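Monday, August, bench 2, started 9.40

Kettle on, notes from last week read through, and straight back into the breakfast task. I want to get this written down while it is fresh, so forgive the rambling, whoever picks it up next (Sigita, most likely, so hello Sigita!).

We are still showing the arm by remote control. I tried guiding it by hand again first thing, just holding the wrist and walking it through the motion, and it is lovely for big sweeps and hopeless for anything near the mat, where my own elbow ends up in the way and the path comes out lumpy. The Bistura handset is slower to learn but the paths are so much kinder. I think we should stop going back and forth on this and record everything with the handset from now on, at least for table tasks.

Starting layout for today's set is the one Sigita Eglītis and I agreed on Friday: mat turned at a slant, plate near the centre with the banana on it, one knife above the plate and one below, carton up at the top of the mat. The cream bowl and the grey pots stay back on the board. I like that the knives lie at a slope, as people do not put cutlery down dead straight at home and I would hate to teach it a hotel. 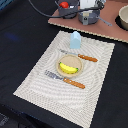 Shared Handling Bench, Teaching by Demonstration Group, Zirnton Workshop

The order I settled on was carton first, then banana, then the knives. My thinking is that the carton is the easy one, tall and upright, and it gets the hands warmed up (mine, I mean!). The banana wants a gentle approach from straight above, and I close over the middle of it. If I come in from the side I catch the rim of the plate and the whole lot goes for a wander across the mat.

Knives are the real trouble. They lie so flat that there is hardly anything to get hold of. Going for the wooden handle, well away from the blade, is much the best, and I tip the wrist a touch before closing. I did the lower one more times than I care to say before it felt natural. Please always take them by the handle, even when the blade looks handier. I want the habit in the recordings from the very beginning.

Tally so far: 401 demonstrations kept, counting the old ones that Dwivedi's script passed as clean. Another 200 and I would be happy to start a fresh training run. The joint log for the longest one this morning came to 2,623 lines, much too long, and when I played it back most of it was me hovering over the plate making up my mind. Trim or bin? I have left it in the "maybe" folder for now.

Tea at eleven, then the second half of the session. Swapped the handset to the slow setting for the knives and back to normal for everything else. The change in speed shows up as a little jolt in the log, so I need to ask whether the Trisico filter smooths that out or whether we should simply pick one speed and stick to it. My vote is slow throughout.

To do: tape marks for the corners of the mat, under the edge so they don't show. Try the same set with the plate shifted a hand's width to the left. Sigita to record a batch as well, so it doesn't only learn my dithering. Charge the handset!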